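Equipment review: Hinar two-arm set
Prepared for the Gitardale equipment budget by Nerys Landeg

The Hinar set was considered under the February round for household handling work, chiefly laundry and tidying. It was reviewed alongside the single-arm Harms unit already held at Zitusville. The quoted price is 3977 pounds, covering both arms, two grippers, the cabling and the control software. Delivery is charged separately, and a further 600 pounds should be set aside for spare gripper fingers and a second cable set.

Assembly took one morning. The printed guide is clear on the arms and poor on the software, and Eirlys Morgan had to write to the supplier twice before the licence was accepted. Replies came within the working day.

In use, the arms are steady and quiet. Soft goods are the real test of a gripper at this price, and the Hinar copes better with a bunched garment than with a flat one. Thin handles remain awkward. The Harms unit is quicker to set up, but it cannot hold a container while lifting something out of it, and most of the tasks on our list call for that.

The cables are the weakest part of the design. They hang outside the arms and need to be checked before each session, particularly where the work is done at floor level in an ordinary home.
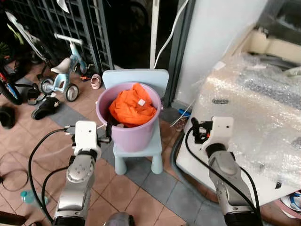
The warranty runs for 14 months and excludes the gripper fingers. Departments planning a purchase should allow some 40 hours of staff time for training in the first term, a cost the supplier's quotation leaves out.

Purchase of one set is recommended. A second should be deferred until the cable arrangement has been raised with Hinar and a written answer received.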